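Section 4. Planning the Purchase of a Two-Arm Table Station

Read this section before you ask any supplier for a price. It is written for the person who signs the order, and also for the person who will stand next to the station every day. If these are two people, please read it together.

4.1 Before you ask for a quotation

1. Write down the task in one sentence. "Pick soft items from a bowl" is enough. A long wish list makes the quotation high and slow.

2. Measure the table and the free space behind it. Each arm needs its own space to fold back, and the two spaces should not overlap at the rest position.

3. Decide if you really need two arms. For pick and place of single items, one arm can do the work. The second arm is useful when the item must be held, opened or passed over.

4. Make a list of the items the station will touch. Put soft items and hard items in separate columns — the finger type depends on this.

Note: Oria sells the arm and the gripper as separate order lines. A quotation for "one arm" does not include fingers, bracket or cable set.

4.2 Preparing the budget

1. Open the budget sheet and fill in the arms first, then the grippers, then the brackets.

2. Add the table. We recommend the Cerutwood bench top in the white finish. The price in our last list is 643 for each top, without legs.

3. Add spare finger pads. Order 16 for the first year if the station runs every working day.

4. Add training. Plan 4 persons, even when only two will use the station in the beginning. People change their job, and a second course costs more than a bigger first one.

5. Keep 200 aside for cables and small connectors. These parts are cheap, but they are the first to be damaged.

Caution: Do not take the money for the emergency stop from the spare parts line. The stop must have its own line, and it must be ordered together with the arms.

Questions about the sheet go to Dilek Keskin. Questions about delivery by Mikkelsen go to Grigore Dobre.

4.3 Checking the station at a demonstration

Ask the supplier to run your own task with your own items.

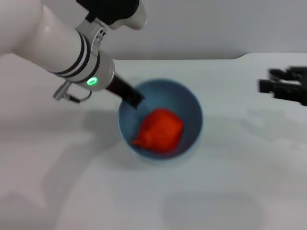
Reading time: 2 min

1. Look at the light on the wrist of each arm. On our units green means the arm is ready. On the arm over the blue bowl the ring is green, so this arm may be given a command.

2. Watch how the finger enters the bowl. It should come in over the rim with the tip inside, and it should not push the bowl across the table.

3. Follow the thin cable under the wrist. Ask for a full turn of the wrist and check that the loop does not catch on anything.

4. Write the result on the acceptance form and let the supplier sign it the same day.

Note: A deep bowl is a harder test than a flat tray. Use both, if the time allows it.

Section last revised by Neema Obura, Apr 3, 2022.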